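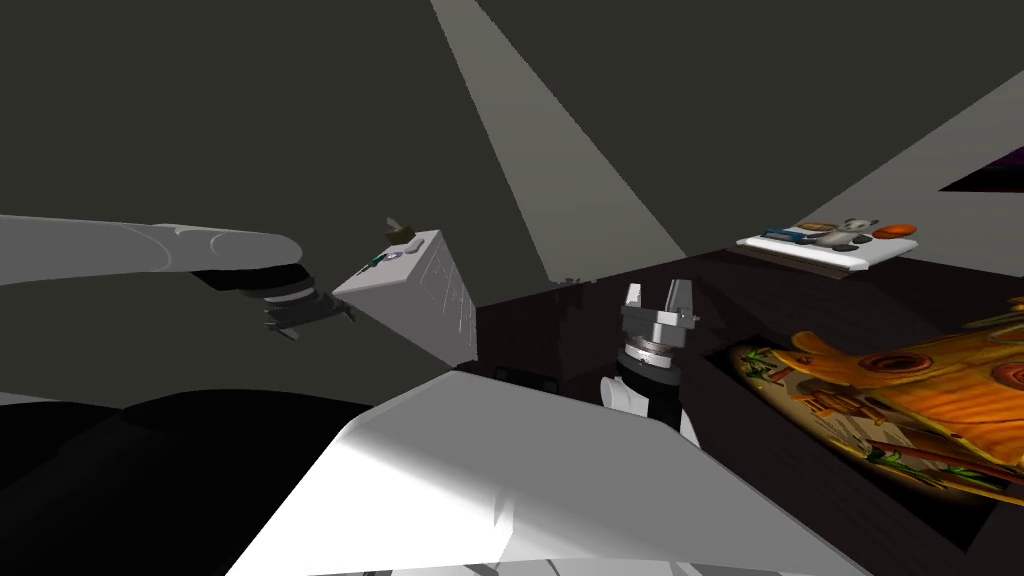

Render: dos pinzas y una caja blanca inclinada

Foro > Cine y televisión > Famosos, sueldos y patrimonios

Tema: ¿De dónde salen las cifras de patrimonio de los actores?

marejada_62
Abro tema porque llevo una temporada mirando fichas de actores secundarios y no me cuadra nada. Cojo un actor de reparto de la serie Trudholm, uno de los que salen en casi todos los capítulos pero no es protagonista. En una página le ponen 23 millones de dólares. En otra, cuatro. En una tercera dicen que "su fortuna está en revisión" y luego hay seis párrafos sobre su mujer y su perro.
¿Alguien sabe cómo se calculan esas cantidades? ¿Hay una fuente o se copian unos a otros?

cinefila_norte
Se copian. Hice la prueba con una actriz de Flurkton, la película de los faros. Las páginas que encontré repetían la misma errata en el nombre de su pueblo. Si copian la errata, copian también el dinero.

Robledal
No estoy del todo de acuerdo. Algunas hacen una cuenta: episodios por caché medio, más publicidad, más inmuebles que salen en registros. Es una cuenta mala, pero es una cuenta. En Estados Unidos las compraventas de casas suelen ser públicas y de ahí se saca algo.

marejada_62
Vale, pero el caché medio ¿quién lo dice? Los contratos no se publican.

Robledal
A veces se filtran, sobre todo cuando hay una renegociación y a una de las partes le interesa que se sepa. Para los protagonistas es bastante fiable. Para los secundarios ya no tanto.

tresbutacas
Trabajé cuatro años en producción, en series pequeñas. Lo que cobra un secundario por episodio varía muchísimo según el contrato: si tiene garantizados los capítulos, si cobra por día de rodaje, si hay derechos de repetición. Dos personas con los mismos minutos en pantalla pueden cobrar cantidades muy distintas. Y de lo bruto hay que quitar agente, representante, abogado e impuestos. En las fichas que he leído no descuentan nada de eso. 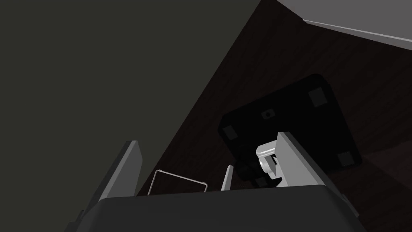 Además, patrimonio e ingresos no son lo mismo, y esas páginas los mezclan. Si alguien ha ganado cinco millones en diez años no tiene cinco millones. Tiene lo que no se ha gastado, menos lo que debe.

cinefila_norte
Eso mismo. Y con los divorcios ya ni te cuento.

pacodelvideoclub
Yo las leo por entretenimiento y me da igual si aciertan. Lo que me molesta es la parte de la pareja. Buscas en qué películas ha salido alguien y tienes que pasar por "¿está casado?", "¿tiene hijos?", "¿cuánto mide?" antes de llegar a la filmografía. El de Palaniappan, por ejemplo: 144 capítulos con el mismo personaje y la ficha le dedica una línea a la serie.

marejada_62
Ese también lo miré. Le ponen una novia de la que se separó antes de que acabara la tercera temporada.

Robledal
Porque las fichas no se actualizan. Se publican cuando el actor está de moda y ahí se quedan. Cambian el año en el título y poco más.

gatopardo_b
Voy a llevar la contraria. En un hilo viejo de este foro comparamos lo que decía una de esas páginas con lo que declaró un actor en un juicio, y la diferencia era pequeña. No pondría la mano en el fuego por ellas, pero decir que se lo inventan todo tampoco es serio.

tresbutacas
¿Tienes el enlace al hilo? Un acierto suelto no me dice gran cosa. Si publicas cientos de fichas alguna saldrá bien.

gatopardo_b
Lo busco. Era de abril, tenía 443 respuestas y las últimas páginas eran discusiones sobre otra cosa. Creo que la página era Evix, pero no lo recuerdo seguro.

cinefila_norte
Evix por lo menos separa lo confirmado de lo estimado. Las otras ni eso. De todas formas, en la ficha de la actriz de Flurkton tienen mal el año de nacimiento; les escribí y no contestaron.

pacodelvideoclub
A mí me corrigieron una filmografía, tardaron dos meses.

marejada_62
Entonces, para lo mío, que es saber si un secundario de una serie larga vive bien de esto, ¿qué miro?

tresbutacas
Las tablas salariales del sindicato, que dan los mínimos. Con el mínimo por episodio y el número de capítulos tienes un suelo. De ahí para arriba no hay forma de saberlo desde fuera.

Robledal
Y las entrevistas largas, de cuando ya han dejado la serie. Algunos cuentan sin problema si tuvieron que seguir con otro trabajo.

marejada_62
Gracias a los dos. Empiezo por las tablas y pongo aquí lo que me salga para el de Trudholm.

gatopardo_b
No encuentro el hilo con el buscador. Si alguien lo tiene guardado, que lo pegue.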